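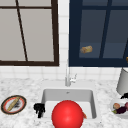
Lista: reforma-cocinas
De: Aarne Sjöberg
Para: reforma-cocinas
Asunto: Re: Encimera de mármol, ¿sellar o dejarla como está?

Hola, Pendo y resto de la lista:

Pendo Shirima escribió:

> Buenas. Terminamos la cocina en septiembre y pusimos mármol blanco con
> veta gris, comprado en Gastent. Nos lo entregaron pulido y con una mano
> de sellador, según el albarán. Ya tengo un cerco mate al lado del grifo
> y otro donde cortamos limones. He pasado vinagre con agua y creo que ha
> quedado peor. El marmolista me pide 1385 euros por repulir y volver a
> sellar toda la pieza, que me parece una barbaridad para una cocina sin
> estrenar del todo.
>
> Preguntas: ¿el sellador tendría que haber evitado esto? ¿Se puede
> arreglar en casa? ¿Y qué hago con la junta del fregadero, que está
> amarilleando por un lado?

Contesto por partes. Tengo mármol en la cocina desde que compramos el piso de Rilov y he cometido casi todos los errores posibles con él.

1. Lo del vinagre

No lo uses más. El mármol es carbonato cálcico y cualquier ácido se lo come: vinagre, limón, tomate, vino, la mayoría de los antical. Lo que queda es una zona mate porque la superficie se ha vuelto rugosa. Eso no es una mancha y no sale limpiando. El cerco del limón es seguro esto. El de al lado del grifo puede ser lo mismo (si usasteis antical en el grifo y escurrió) o puede ser cal depositada encima. Se distinguen con la uña: la cal se nota en relieve, el ataque no, o se nota un poco hundido.

2. Qué hace el sellador

El sellador entra en el poro y retrasa que se absorban aceite, café, vino, etc. Contra el ácido no hace nada, así que por ese lado no creo que puedas reclamar a Gastent. Para saber si el sellado está bien, pon unas gotas de agua en una zona seca y espera 20 minutos. Si al secar el agua la piedra está más oscura debajo, toca sellar. Hazlo en varios sitios, sobre todo cerca del fregadero y de la placa, que es donde primero se va.

Yo uso Khaemba al agua, dos manos finas, retirando el sobrante con un trapo de algodón antes de que seque. Si dejas el sobrante se forma un velo pegajoso que cuesta mucho quitar. Antes de sellar la piedra tiene que llevar una noche entera sin mojarse. 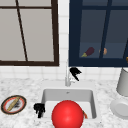

3. Arreglarlo en casa

Depende del tamaño. Para un cerco pequeño en mármol pulido funciona el polvo de pulir para mármol, el que lleva óxido de estaño, con un fieltro húmedo y paciencia. Se trabaja en círculos, se aclara, se seca y se mira a contraluz. Repetir hasta que el brillo iguale. A mí un cerco de vaso me llevó media tarde a mano. Con taladro y disco de fieltro va más rápido, pero a pocas vueltas y sin apretar, que se calienta y deja aguas.

Si el ataque se nota con la uña, el polvo no basta y hay que bajar con lija de diamante. Eso ya no lo haría yo. En una superficie pulida se ve cualquier desnivel en cuanto entra luz de lado.

4. El presupuesto

1385 euros por toda la pieza no me parece raro si incluye desmontar el grifo y proteger los muebles, pero pregunta si te hacen solo la zona afectada. Pregunta también por el acabado apomazado. Es mate de origen y los ataques de ácido se ven bastante menos. Los vecinos de la calle Clotia lo cambiaron el año pasado y están contentos, aunque a ellos les quedó la piedra algo más clara de lo que esperaban.

5. La junta

Si amarillea por un lado, mira primero si esa parte se queda mojada. Puede ser simple suciedad o moho en la silicona, y entonces se corta y se rehace. Lo importante es que la silicona sea neutra, apta para piedra natural. La acética (la que huele a vinagre) ataca el mármol y además puede dejar un borde oscuro a los lados. En el tubo tiene que poner "neutra" expresamente. Corta la vieja con cúter de plástico, limpia con alcohol, deja secar y pon cinta a ambos lados.

Si debajo de la junta la piedra está oscura, hay agua dentro. Déjala abierta varios días antes de cerrar nada.
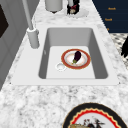
Fregadero blanco con borde ancho en encimera de mármol.

6. Para el día a día

Agua tibia, jabón neutro, bayeta de microfibra y secar. Los limones, siempre en tabla, y la tabla con un borde que recoja el jugo. El bote de lavavajillas lo tengo sobre un platillo; también hay alguno con ácido cítrico, leed la etiqueta. Para la cal del grifo, paño mojado en antical bien escurrido y enrollado en el caño, con una toalla seca debajo, y aclarar enseguida.

Yo repaso el sellado cuando la prueba de las gotas sale mal, sin calendario fijo. En la zona del fregadero me toca bastante más a menudo que en el resto.

Pendo, si puedes, di qué espesor tiene la pieza y si el canto es recto o con bisel, que influye en lo que pueda rebajar el marmolista. Y pide que te pongan por escrito qué sellador te aplicaron, porque no todos admiten otro encima.

Un saludo,
Aarne

--
Para darse de baja, escribir a la dirección de la lista con la palabra BAJA en el asunto.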